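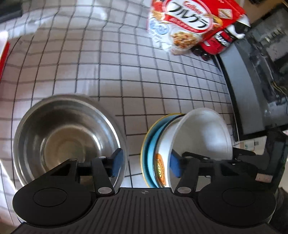
The steel mixing bowl next to a white bowl.

Ziklow countertop dishwasher: review after 11 months

By Marietjie Mthembu

I bought the Ziklow countertop dishwasher last April, a few weeks after moving into the Lockwood building in Biverura. The kitchen there has one sink, a short run of counter and no space under it for a built-in machine. The lease also says no changes to the plumbing. That left the countertop kind, and the Ziklow was the cheapest one I could find that did not have to be hooked up to a faucet. I paid around $200 for it at a store downtown. It has run most evenings since then.

Setup

The machine comes fully assembled. In the box you also get a drain hose, a plastic fill jug, a flatware basket and a manual. The manual is short and the drawings are small, but the steps are in the right order. I had the first load going on the evening I brought it home.

You can use it in either of the usual ways. A hose can feed it from an adapter on the faucet, or you can pour water into the tank through a flap on top. The adapter is sold separately and it did not fit my faucet, which has a pull-out spray head. I have filled it by hand the whole time. The tank takes 5 liters and the jug holds less than half of that, so there is some walking back and forth. A light comes on and the machine beeps when it has enough. If you keep pouring past the beep, the extra comes out at the back onto the counter. I did this more than once in the first month.

Draining is simple. The hose runs to the sink and the pump pushes the water out at the end of each stage. The end of the hose needs to be held down with something. The clip that comes with it is for a thicker sink edge than mine, and it slid off. I use a spring clamp from the hardware store.

Measure the height of your upper cabinets before you buy. The flap on top opens upward and you need clearance for it, plus more for tipping the jug. I have 2 inches left over with the flap open, and that is tight. I pull the machine forward to fill it and push it back when I am done.

What fits

This is the part most people will want to know about, and the box does not help much. It talks about place settings, and I do not own anything that matches the dishes in the drawings.

Flat plates fit well. The tines in the lower rack are set close together and hold a dinner plate upright without rocking. Large plates with a tall rim can hit the spray arm above them, so spin the arm by hand before shutting the door. Small bowls go along the front, leaning on each other a little. Glasses go on the fold-down shelf at the side. Tall glasses mean the shelf has to be folded up, and then you lose the space for mugs.

Mixing bowls are the problem. A wide one has to go in face down over the tines, and then it covers half the rack. Anything behind it comes out with food still on it. I gave up on this after a while and wash mixing bowls in the sink. The same goes for the skillet, the colander and any cutting board longer than my forearm.

If you cook for two and eat off ordinary plates, one evening of dishes will fit. If you bake a lot, you will still be standing at the sink.

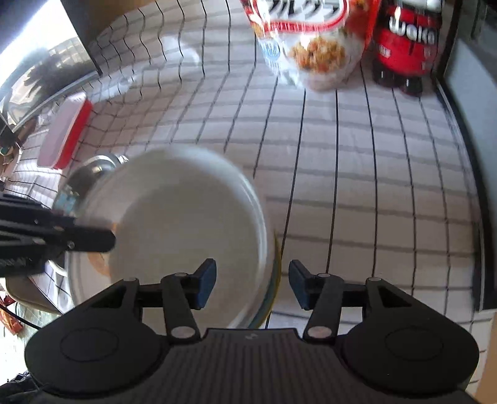

White plates on the grid tablecloth. Lower in the stack is a dish with a yellow-green rim.

Cleaning

There are a quick program, a normal one, a heavy one and a rinse. I use the normal one nearly all the time. It gets off tomato sauce, egg, oatmeal and coffee rings. Dried rice is hit or miss. Baked-on cheese stays put on every program, and I soak it first.

The quick program is fine for glasses and for plates that had toast on them. It does not get hot enough for grease. I ran a load from a fried chicken dinner on it and everything came out with a film. The same load on heavy came out clean.

Detergent matters more than I expected. A full-size tablet is too much for this amount of water and left white streaks on the glasses. I cut tablets in half for a while, which made a mess, then switched to powder. One level spoonful is enough. The water in Biverura is hard, so I also use rinse aid. The machine has no salt compartment. Once a month I run it empty with a cup of vinegar on the top shelf, and so far there is no scale on the spray arms.

Drying

Drying is weak. There is a fan that comes on at the end, and it helps some. Plates and glasses are mostly dry if you crack the door open as soon as the machine beeps and leave it for half an hour. Anything plastic is wet no matter what you do. The undersides of mugs hold a puddle, and if you take out the shelf first it tips onto the flatware. I unload the bottom, then the top, and keep a towel handy.

Leaving the door shut overnight is a bad idea. It smells by morning.

Noise

It is louder than a built-in machine. The washing part is a steady slosh that I can talk over. The drain pump is the loud part, a kind of gargling that comes in bursts. My kitchen opens onto the living room and I turn the TV up when it starts. I do not run it after ten at night, mostly because of the wall I share with the neighbors. They say they have never heard it.

Problems so far

The door latch got stiff in the fall. It now needs a firm push with the heel of the hand, and if it does not click the machine will beep and refuse to start. A drop of food-safe oil made it better for a time.

The flatware basket lost part of its bottom. Forks drop through and can block the lower arm. Ziklow sent a new basket free of charge after I emailed a photo of the old one. It took a few weeks to arrive. The new one looks the same as the first, so I put knives and forks in with the handles down now.

The filter has to be cleaned more often than the manual says. I take it out every few days and rinse it under the faucet. It twists out easily. Make sure it is locked when it goes back in, or bits of food end up on the glasses.

Compared with the Giltelance

My sister has the Giltelance compact model, and I used it for a week while I stayed at her place. It costs quite a bit more. The rack is better thought out, with tines that fold flat, so a mixing bowl and a row of plates can go in together. It dries better too, as the door pops open by itself at the end. On the other hand it has no tank – it must be connected to a faucet or a water line – and it is deeper, so it would hang over the front of my counter. Washing results were about the same as far as I could tell.

If you have the counter depth and a faucet that takes an adapter, look at the Giltelance first. In a rental with a small kitchen and an awkward faucet, the Ziklow does the job.

Good: easy to set up, no plumbing needed, cleans plates and glasses well on the normal program, customer service answers email.

Not so good: filling by hand gets old, poor drying, loud pump, stiff latch, no real room for large bowls or pans.

I would buy it again for this apartment, and I would get a bigger jug on the same day.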